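Thursday, 7:40 a.m.

Day four on the Cladden disclosure set, which arrived as 4000 pages of bank statements, scanned by a person who was in a hurry and possibly in a moving car. The court wants our schedule of properties before the adjourned hearing resumes. The court does not say what it wants done about page orientation.

Text recognition first. Ran a batch of 100 pages through the old settings and got back a list of payees that included "Xolalpa Ho1dings", "Xolalpa Hold ings" and a gentleman called Xo Lalpa. All three are the same company. Turned off the despeckle filter and the middle one went away. Leaving the other two for the alias table, which is turning into the longest document in the case.

Property matching next. The defense list has fewer addresses than the land registry extract, as defense lists tend to. Matched on parcel number only, never on street name, after what happened with Skikora in December. (For anyone new: there are two Skikora Roads. We froze the wrong one. The letter of apology is in the shared drive.)
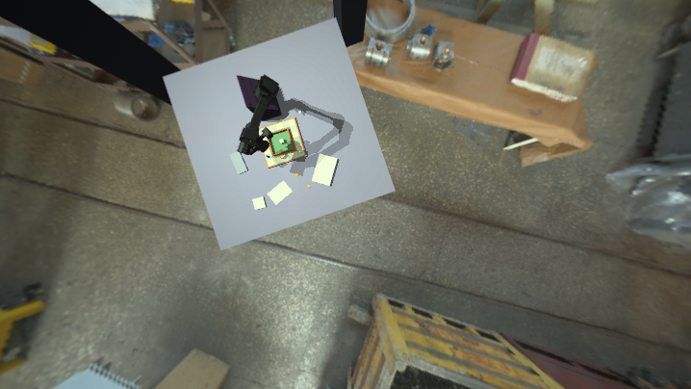

Arm beside the box, simulated, top view.

Back from coffee, 10:15. Transfers out of the Perell account: 149 of them are for exactly 1000, always to a payee with "consulting" in the name. I'm not an investigator, I just sort things, so the log will say "repeated round amounts" and somebody with a law degree can raise an eyebrow. Dates still need checking against the paper copies, as the scanner reads every 7 as a 1 when the toner is low.

To do before lunch:
Rerun the Perell batch with the new settings.
Hash the originals again and write the values in the bound book, in ink this time.
Ask the clerk's office whether the schedule goes by owner or by parcel. They said "either" on the phone and then sent back the one we did by owner.
Don't touch the Cladden index while it's rebuilding. It says nine minutes remaining. It said that when I went for coffee.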